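About Us
Our Standards of Practice

The Garnbridge Institute for Applied Robotics sets and teaches working rules for robots that handle everyday goods: food, tools, packaging and household items. We were founded in Zitdale and now serve 40 member workshops, which agree to follow the Garnbridge Code in their daily operations.

The Code covers three areas: the layout of the work surface, the handling of materials by weight, and the record kept of each task. Members are reviewed every June. A workshop that does not pass has 30 days to correct its practice and may then ask for a second review. 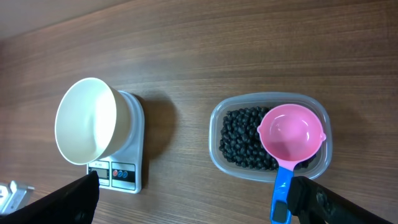

By the Standards Office, Garnbridge Institute
Last updated 1 Sep 2026

Weighing and scooping tasks fall under Part Two of the Code. The scale and the supply container are to stand side by side, with clear table between them. Dry goods such as black beans are kept in a clear container, and the receiving bowl is placed on the scale before the first scoop is taken. The scoop must have a handle that the gripper can reach without touching the goods.

Operators must set the scale to zero with the bowl in place. A spill of any size ends the trial, and the surface is cleared before work starts again. Failed trials are entered in the record in the same manner as successful ones.

The Institute offers a training course of 180 hours, taught at our Zitdale site and at the Jitov Center. Graduates may serve as reviewers after one year of supervised work. The full text of the Code is kept in the Usman Reading Room and is open to the public on weekdays.

Requests for membership and proposed changes to the Code should be sent in writing to the Standards Office.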